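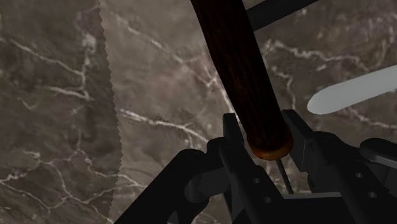 Hiro wanted to know, in the margin of last year's handout, why anyone would pay for a kitchen that can't boil an egg. The question has been kept in because it is the right one, and because two people in every intake ask it with more swearing.

Unit 7: Buying a pretend kitchen
Course handout, revised November 23, 2025

What we are looking at

The product under review is Broltell Worktop, a simulated kitchen sold by subscription. You get a room, an island to work at, a set of household objects and a robot arm to move them with. You don't get a robot. Several buyers have apparently been surprised by this, and the front page of the Broltell site now says so in quite large letters.

We compare it in passing with Nuren Bench, which does much the same job with worse lighting and better manuals. Sleiman, the third name on your reading list, is a paid service: you write down the task you want, they build it for you, and you wait. We come to Sleiman at the end, much as their customers do.

What you are paying for

The sales sheet lists 300 objects. Read it with a pencil. A fork in three finishes is entered as three objects, and the spoons have been bred on the same principle. For teaching this hardly matters. For anybody training a robot to tidy up after real people it matters a good deal, as real people own things that were never meant to share a drawer.

Objects come with a shape, a surface and a weight. The shape is what you see. The weight is what you find out about when the arm picks something up and it behaves like a balloon, or an anvil. Check the weights first. They are plain numbers in a plain file and can be changed by hand, though the manual puts this in an appendix after the licence terms.

There is also the matter of two shapes per object. One is drawn, the other is used to work out contact, and the second is a much cruder affair. If a gripper closes neatly on thin air and the object comes up anyway, the two shapes don't agree. Students tend to blame their own code for this. Enjoy the rare occasion when it is someone else's fault.

Surfaces

Broltell is very proud of its marble. You can have marble on the island, marble down the sides of the island, and, if you leave the texture shuffle switched on, marble on items that no sane shop would sell in marble. The shuffle is meant to stop a vision system from learning that a saw is grey and shiny and nothing else. It's a sound idea. Lecture 4 gave the long version; the short one is that a system which has only met one kind of saw will be lost when it meets another.

The cost is that thin, pale things and veined stone don't get on. Before you report that your detector is useless, run it again with a flat worktop colour and see how much of the trouble goes away. Write down both results. A report with only the better one will come back to you.

Arms and views

The basic licence covers one arm. Ours is set up as a Franka, fixed on a stand beside the island, and you can take pictures from out in the room or from close to the gripper. The two kinds of view fail in different ways and you should get to know both.

From out in the room you can see how things lie in relation to each other, and you can tell at once if your script has asked for something silly. You can't judge the last bit of a grasp from there, and post, bottle or arm will get in the way of whatever you most want to see. 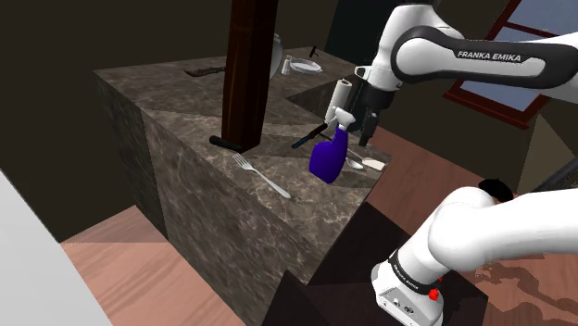 Close to the gripper you get the fingers and whatever is between or near them, and very little idea of where in the room you are. Most of you will want both views. The basic licence permits both, at the price of rendering everything twice, so start your runs before lunch and not five minutes before the deadline.

Reach is the other thing to check early. The far side of the island looks close in a wide view and may not be. Put a target there, ask the planner for a path, and read what it says. "No solution" means no solution. Asking again in a firmer tone has been tried.

What it costs

A teaching licence is 2,000 a year for the department, which is roughly what Nuren charges once you have added the extras Nuren forgot to mention. Sleiman quotes by the job and won't be drawn on the telephone. We asked them for one simple task, moving a sponge from the counter to the sink, and received a very handsome document on the subject of sponges.

For next week

Choose one object from the Broltell set and one job to do with it. Keep it small. "Put the spoon in the bowl" is small. "Clear up the kitchen" is a career.

Run the job with the shuffle off, then on, without changing anything else between the two.

Hand in a page on whether you would tell a small firm to buy the product, and what you would make them check before they signed. Opinions are welcome if there is a result standing next to them.

Bring your logs, including the ones from failed runs. If you have no failed runs, bring the settings file as well and we'll find out what you switched off.

Reading: Worktop manual, chapters 2 and 5, and the appendix on weights. The chapter called "Your Journey" may be skipped.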